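How I Oil a Wooden Tabletop (Without Making a Sticky Mess)

I've oiled a lot of tables by now, and the first one was a disaster! I poured on half a bottle, went to bed, and woke up to something like flypaper. So this is the slow way, learned the hard way, and it works on desks and kitchen tables alike.

What you need: hardwax oil (I use Løken, the plain matte one), fine sandpaper, a stack of old cotton T-shirts and a free afternoon. My last can cost 27 dollars at the paint place in Gondville and I still have most of it.

Step 1. Clear everything off and wash the top with barely soapy water. Let it dry overnight if you can stand to wait.

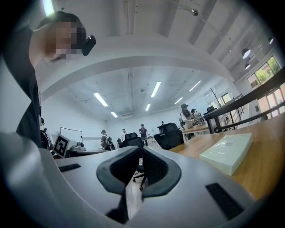
Step 2. Sand with the grain, never across it. I start at 120 grit and finish with 180, and I don't go finer than that (the oil needs something to grab). Vacuum, then wipe, then wipe again, even if it looks clean.

Step 3. Stir the can. Don't shake it, you'll get bubbles. Put a spoonful on a rag and rub it into a patch the size of a dinner plate, then move along. It should look stingy.

Step 4. Wait 8 minutes and buff off whatever is still sitting on the surface. Go over it with a second dry rag, looking at it sideways toward a window. Shiny patches mean you missed some.

Step 5. Give it a day, then do a second thin coat. After that I wait a full week before putting anything heavy back, boxes included. 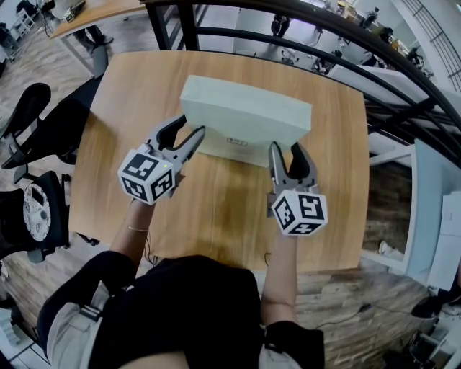
Please don't skip the rags part

Oily rags can catch fire all by themselves if you leave them in a heap. I soak mine in water and lay them flat outside on the concrete until they're stiff, then follow the town's rules for tossing them.

I redo my own table every October, one thin coat, no sanding unless there's a water ring.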